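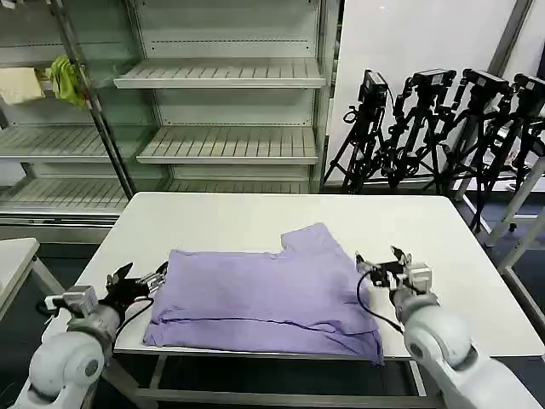
양팔 의류 접기 키트 평가 중간 보고

받는 사람: 카타리나 세케이라(Catarina Sequeira) 님
보내는 사람: 은톰비 엥겔브레흐트(Ntombi Engelbrecht), Motaung 평가팀
6월 1일 수요일

카타리나 님, 안녕하세요! 지난번 통화에서 "표만 보내지 말고 써 본 느낌을 편하게 적어 달라"고 하셔서 이번에는 정말 편하게 적습니다. 조금 길어요. 커피 한 잔 들고 읽으시면 딱 좋을 것 같아요.

먼저 어디까지 왔는지

Rirkska에서 내놓은 양팔 키트(저희끼리는 그냥 '리르크스카'라고 불러요)로 티셔츠 접기를 지금까지 1,145번 돌렸습니다. 그중 1,108번은 저희 기준으로 '합격'이었어요. 합격 기준은 지원 신청서에 적어 드린 그대로입니다. 소매가 밖으로 삐져나오지 않을 것, 밑단이 목선 쪽으로 반듯하게 올라가 있을 것, 사람이 중간에 손대지 않을 것. 솔직히 처음 계획서를 쓸 때는 이 숫자의 절반만 나와도 다행이라고 생각했거든요. 그래서 팀 분위기가 꽤 좋습니다.

작업 순서는 단순해요. 흰 테이블 위에 셔츠를 가로로 펴 놓고, 밑단을 몸판 위로 접어 올린 다음, 양쪽 그리퍼가 셔츠 양 끝으로 들어갑니다. 제가 제일 긴장하면서 보는 대목이 바로 그 다음이에요. 두 팔이 박자를 맞춰 줘야 하는데, 한쪽이 조금만 먼저 당겨도 천이 비스듬히 돌아가 버립니다. 보라색 티셔츠처럼 얇고 부드러운 천은 특히 그렇고요.

마음에 드는 점

설치가 정말 편했어요! 상자를 열고 첫 동작을 시켜 볼 때까지 하루가 안 걸렸습니다. 설명서도 읽을 만했고(번역이 어색한 문장이 몇 군데 있긴 한데 뜻은 통해요), 팔 두 개의 기준점을 맞추는 과정이 화면 안내만 따라가면 끝나서 신입 한 분도 혼자 해냈습니다.

두 손가락 그리퍼도 생각보다 좋아요. 얇은 원단을 집을 때 두 겹을 한꺼번에 무는지, 한 겹만 무는지가 늘 골치인데, 집는 힘을 단계별로 바꿀 수 있어서 원단마다 설정을 저장해 두고 씁니다. 지금 저장된 설정이 네 가지예요. 얇은 면, 두꺼운 면, 기모, 그리고 신축성 있는 운동복용이요. 운동복용은 아직 손볼 데가 많습니다.

그리고 Rulten 제어 프로그램 말인데요, 처음에는 키트에 끼워 파는 부속품쯤으로 여겼는데 쓰다 보니 이게 은근히 핵심이더라고요. 실패한 동작만 골라서 다시 볼 수 있는 기능이 있어서, 매일 퇴근 전에 그날 실패한 것만 쭉 돌려 봅니다. 덕분에 금요일 회의가 많이 짧아졌어요.

아쉬운 점

좋은 얘기만 하면 보고서가 아니니까요. 불편한 것도 적습니다.

첫째, 케이블이에요. 그리퍼에서 나오는 검은 케이블이 팔을 따라 늘어지는데, 오른쪽 것은 테이블 위로 지나갑니다. 큰 옷을 펼치면 옷자락이 케이블에 올라앉는 일이 생겨요. 실패한 37번 중에 이 문제로 분류한 것이 제일 많았습니다. Rirkska에 물어보니 케이블을 팔 안쪽으로 정리하는 부품을 준비 중이라고 하는데, 출시 날짜는 아직 못 받았어요. 다음 주에 한 번 더 조르겠습니다.

둘째, 목선이 두툼하게 뜨는 문제입니다. 밑단을 접어 올리면 목 부분이 살짝 솟아서, 오른팔이 접근 높이를 다시 잡느라 머뭇거릴 때가 있어요. 결과에는 큰 지장이 없지만 한 벌당 시간이 늘어납니다. 세탁 공장에 넣을 생각이라면 그냥 넘길 수 없는 부분이라 따로 기록하고 있어요.

셋째, 고객 지원 답변이 들쭉날쭉해요. 어떤 날은 한 시간 안에 아주 자세한 답이 오고, 어떤 날은 사흘을 기다립니다. 담당자 운에 좌우되는 느낌이라, 도입을 결정하신다면 지원 계약 조건은 꼭 따로 협의하셨으면 좋겠어요.

Ginditz와 비교해 보면

비교 대상인 Ginditz 키트는 대여 기간이 짧아서 같은 티셔츠로 100번만 돌렸어요. 횟수가 많이 다르니 합격률을 나란히 놓고 말씀드리는 건 조심스럽고, 이 부분은 다음 보고서로 미루겠습니다. 다만 손에 익는 느낌만 말씀드리면, Ginditz 쪽이 동작은 더 빠른데 새로운 옷을 가르치는 데 품이 훨씬 많이 들었어요. 후드 티 하나 가르치다가 오후가 다 갔습니다.

예산과 일정

예산은 계획 안에서 쓰고 있습니다. 원래 예비 그리퍼 구입비로 잡아 둔 금액이 그대로 남아 있는데(아직 고장이 없어요, 기쁘게도!), 이걸 Ginditz 대여 연장에 돌려도 될지 여쭤보고 싶어요. 기간을 조금만 늘려도 비교가 훨씬 공정해질 것 같습니다. 괜찮으시면 답장에 한 줄만 적어 주세요. 변경 신청서는 제가 바로 올리겠습니다.

다음 단계는 긴소매 셔츠와 수건이에요. 수건은 쉬울 거라고들 하는데 저는 별로 안 믿습니다. 모서리를 찾는 게 관건이라 의외로 애를 먹을 것 같아요. 최종 보고서는 예정대로 11월에 드리고, 그 전에 시연을 보러 오시겠다고 하셨으니 편하신 날짜를 몇 개 주시면 맞춰 두겠습니다. 접어 보고 싶은 옷이 있으면 가져오셔도 돼요. 단추 많은 것만 빼고요, 그건 아직 자신이 없습니다.

은톰비 드림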